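Print | E-mail

The Instruction Record

Filed at Nallska, 28/03/2024

The Office of Demonstration at Walow regrets to inform the Pumphrey Board that Unit 222 has not yet been certified in the handling of bags.

The procedure is well known to the Board. An operator sits in the adjoining room with one hand on each control. The operator moves, and the arms move with the operator. Each such performance is entered as a lesson, and the unit is held to require 2000 lessons before it may attempt the task alone. The operator is not to speak, hurry or show preference.

It is the last of these rules that concerns this report. The operator on the Momus contract has been observed to pause before closing the right gripper. The pause serves no purpose in the task. When questioned, the operator stated that it was a habit learned at home, from a parent who always waited a moment before reaching into the shopping – as though something in there might be asleep.

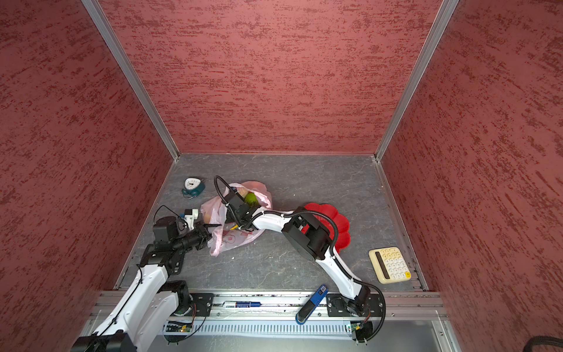
Bag handling, right gripper in the opening.

The Office directed that the pause be removed. The operator complied, and five further lessons were entered without it. The unit was then permitted two trials of its own, with the controls locked and the operator's chair vacant.

In both trials the unit paused.

The Office has examined the record and finds no fault in it. A request to erase the earlier lessons was prepared in April of the previous year for a similar case, and was never signed. The present Office has likewise left its copy in the drawer.

The operator has asked to be told when the unit is next run. Permission has been granted, provided the operator remains behind the glass.

Shares: 5 | Comments: 2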